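Diary of the Training Centre, Grollthorpe
Entry for 04/05/2023

The centre opened at the usual hour and the altitude chamber was declared fit for use before the first group arrived. The overnight pressure log showed no change that required action. The door seal on the inner lock, which was replaced in January, continues to hold well, and the engineer on duty signed for it without remark.

The morning group consisted of seven students from the Geltley flying school, all of them holders of a private licence and none with previous experience of the chamber. They were received in the lecture room and given the standard talk on the thin air found at height, the signs by which a pilot may know that he or she is short of oxygen, and the reasons why those signs are so often missed. The talk ran over its allotted time. Several students asked about flying with a cold, and the instructor considered it proper to answer in full, as blocked ears remain the most common cause of a stopped run at this centre.

Medical forms were checked at the desk. One form had been signed in the wrong place and was returned to the student for correction. It is recommended once again that the school be sent the new version of the form, on which the two boxes are set further apart. A letter to that effect was drafted in the afternoon and awaits signature.

The chamber run itself began late but went forward in good order. An ear check was made first, with a slow climb and a slow descent, and one student reported pain on the way down. The descent was halted, the chamber was taken up a little, and the pain cleared. The student chose to continue and was allowed to do so after a short talk with the medical officer. At the full training height the students removed their masks in two parties, and each was given a sheet of simple sums and a maze to complete. The results were much as expected. One student wrote the same answer on every line and was quite sure, when asked, that the work was going well. Another noticed a tingling in the hands at an early stage and put the mask back on without being told, and this was praised in the discussion afterwards.

The sheets have been copied and the originals returned to the students, who generally wish to keep them. The copies are filed under run 1581.

It should be recorded that the clock on the chamber's inside wall is again slow. It was corrected before the run and had lost time by the end of it. The students' own watches were used for the mask-off timings, under the eye of the inside observer, and the outside record agrees with them. A new clock has been requested twice.

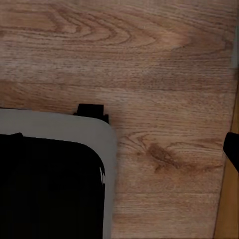

Picture: Training Centre collection. Not to be reproduced without permission.

After the midday break the lecture room was given over to the second subject of the day, which was the body's sense of balance and the ways in which it misleads a pilot in cloud. The turning chair was brought out. Each student sat with eyes closed and head bowed while the chair was turned at a steady rate, and was asked to point in the direction of travel. As is usual, most pointed correctly at first, then reported that the chair had stopped while it was still turning, and then pointed the other way when it was brought to rest. The instructor explained the part played by the fluid of the inner ear, and asked the students to consider how the same error might present itself in a long, gentle turn with no horizon in view.

Two of the students felt unwell after the chair and were permitted to sit out the remainder of the exercise. Both had recovered by the time tea was served. The centre's practice is that no student should drive for an hour after the chair, and the group was reminded of this at the close.

A visitor from Laltel attended for part of the afternoon in connection with the supply of oxygen masks. Samples in three sizes were left for trial. The staff's first opinion is that the smallest size fits narrow faces better than the present stock, but that the strap is stiff and difficult to adjust with gloves on. The price offered was 1258 pounds for the full set, delivery included. No undertaking was given. The samples are to be worn on the next 4 staff runs, and the opinions of the wearers written down on the day and not collected later from memory, as happened with the headsets.

The question of the Asamoah course was also considered. Asamoah has asked whether the centre could receive its pilots for a refresher, with the chamber run in the morning and the talk on straining methods for high g in the afternoon. The centre has no spinning arm of its own and cannot offer training under load. It can, however, teach the leg and stomach strain on the ground, together with the pattern of breathing, and has done so before to the satisfaction of those attending. The reply should make this limit clear at the outset. On the last occasion a group arrived in the belief that a ride was included, and some disappointment was expressed on the feedback cards.

There was some discussion among the staff as to whether the straining talk should be given before or after the meal. The medical officer favours before. The present timetable places it after, and changing it would mean moving the chamber run to an earlier hour - a matter which touches the engineer's start time and must therefore be settled at the monthly meeting.

The following small matters are noted for the record. The kettle in the students' room has been withdrawn from use on account of a damaged lead. The spare key to the oxygen store was found in the lecture room and has been returned to its hook, and staff are asked to sign for it in the book each time it is taken. The car park at the Grollthorpe road end remains partly closed, and visitors should be directed to the side gate.

The students' written comments were read at the end of the day. They were favourable on the whole. One asked for more time in the chamber and one for less. A third wrote that the handout used several terms which had not been explained in the talk, and on inspection this was found to be correct. The page on pressure breathing will be rewritten in plainer words before the next civilian group, and the old copies removed from the rack by the door.

Chamber shut down and vented. Oxygen supply closed at the main valve and the reading entered in the gas book. Building secured by the duty instructor at the end of the working day, with the lights in the rear corridor left on for the cleaners.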